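# How a Robot Learns to Do the Laundry

A robot arm can lift a heavy box all day without getting tired. Ask it to take a sock out of a washing machine and it may get stuck. The students in the Egan Robot Club picked that job for their project this year.
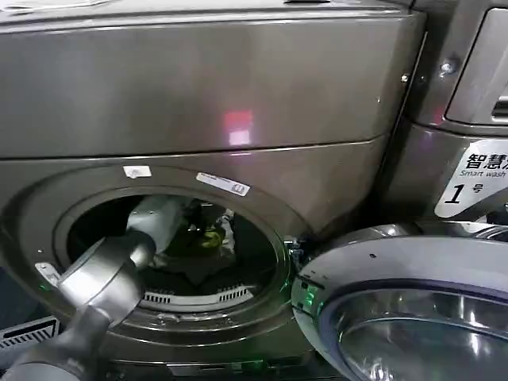
The club meets after school on Mondays. Its laundry project is called Clurodent. The students made up the name and it doesn't stand for anything.

## Why is laundry hard for a robot?

Think about a wooden block. It has the same shape every time you pick it up. If a robot knows where the block is, it knows where to put its fingers.

Now think about a T-shirt. You can fold it, roll it, twist it or drop it in a heap. Each time it looks different. A sleeve can hide under a towel. Two shirts can wrap around each other so that pulling one brings the other along.

The inside of a washing machine makes things harder. The round part that holds the clothes is called the **drum**. It is dark in there, and the opening is only so wide. The arm has to go in without hitting the rim, then bend to reach the clothes at the back.

## The parts of the arm

A robot arm is a little like yours. It has **joints**, which are the places where it bends or turns. Your shoulder, elbow and wrist are joints too. The club's arm has 7 of them. With that many joints, it can often reach the same spot in more than one way. If the elbow is about to bump into something, the arm can move its elbow and keep its hand where it is.

At the end of the arm is the **gripper**. This is the robot's hand. It opens and closes, and that is all it does. It can't feel whether cloth is soft or scratchy the way your fingertips can.

## How does it learn?

There are two main ways to tell a robot what to do.

The first way is to write a list of steps. Move forward. Stop. Close the gripper. Move back. This works well when everything stays in the same place. The students tried it first with a plastic cup on a table.

The second way is to show it. A person guides the arm through the job while a computer saves every movement. One time through is called a **demonstration**, or demo for short. After many demos, a computer program looks for what they have in common. Then it tries to do the job by itself, even when the clothes are in a new heap.

One demo is not enough. If the robot only ever saw a towel on the left side, it might always reach left. The students changed the pile between demos and took turns guiding the arm. They saved 2220 demos between September and April. A good one takes roughly 40 seconds. When a demo goes wrong, they mark it so the program can leave it out.

## Safety rules in the club

* The washing machine stays off while the arm is working.
* One student stands next to the red stop button.
* Everyone else stays behind the yellow line.
* Long hair is tied back and loose sleeves are rolled up.

## Try it yourself

Put some socks and shirts in a deep bucket. Put an oven mitt on one hand and close your eyes. Now take out one piece of clothing at a time, using only that hand.

How often did you grab two things by mistake? Did you drop anything? Try again with your eyes open and see what changes.

## Words to know

**Demonstration:** one time of showing a robot how to do a job

**Drum:** the round part of a washing machine where the clothes go

**Gripper:** the part of a robot that holds things

**Joint:** a place where an arm bends or turns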